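Winter Knits in a Shared House: Our Sorting and Folding Project
Home Textiles, student project report, September 2023
Group: Ivana Alarcón and two housemates

We started this project in June with a question that came up over laundry – why do hats and scarves always end up in a heap when the towels get put away so nicely? Everyone in the house had a favorite theory, and mine was that a beanie has no obvious way to be folded. A towel has corners and tells you what to do. A hat just sort of flops!

So we gathered all the knitted things we own, 32 pieces in the end, and spread them out on the beds upstairs (the beds being the only flat places big enough, and a lot kinder to wool than the kitchen table). Each of us took a share and tried three ways of folding: flat in half, cuff turned up over the crown, and rolled from the tip. Then everything went into a drawer for 20 days, and we looked at the creases when it came out.

The fine, dense knits were the surprise. We had expected the chunky ones to hold a mark, but they bounced back almost right away, while the finer hats kept a line down one side where they had been doubled over. Rolling was gentlest on them, though it takes up more drawer than we would like. Fuzz was another matter, and I'm afraid we never agreed on how to score it – some of us like a hat that looks a bit worn.

If we did it again we would wash everything the same way first, and we would keep the scarves for a separate report, as they really need their own drawer. The green beanie on the pink tie-dye blanket is one of the fine knits, folded over on itself.
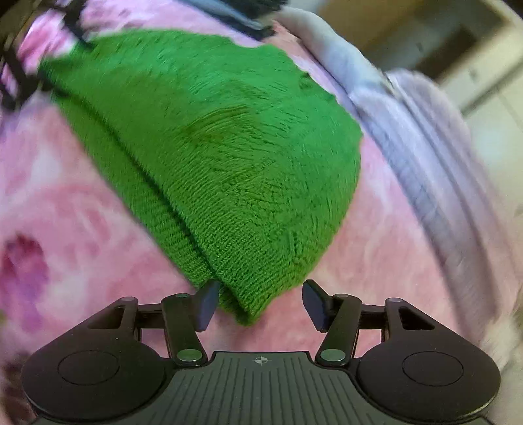
Mwende Mosoti wrote back that she rolls her finer hats too, but around a pair of socks, and that the line down the side has never come back.

3 comments · 20 shares

Related reports
Drying Wool Indoors
One Closet, Four People
Mending a Loose Cuff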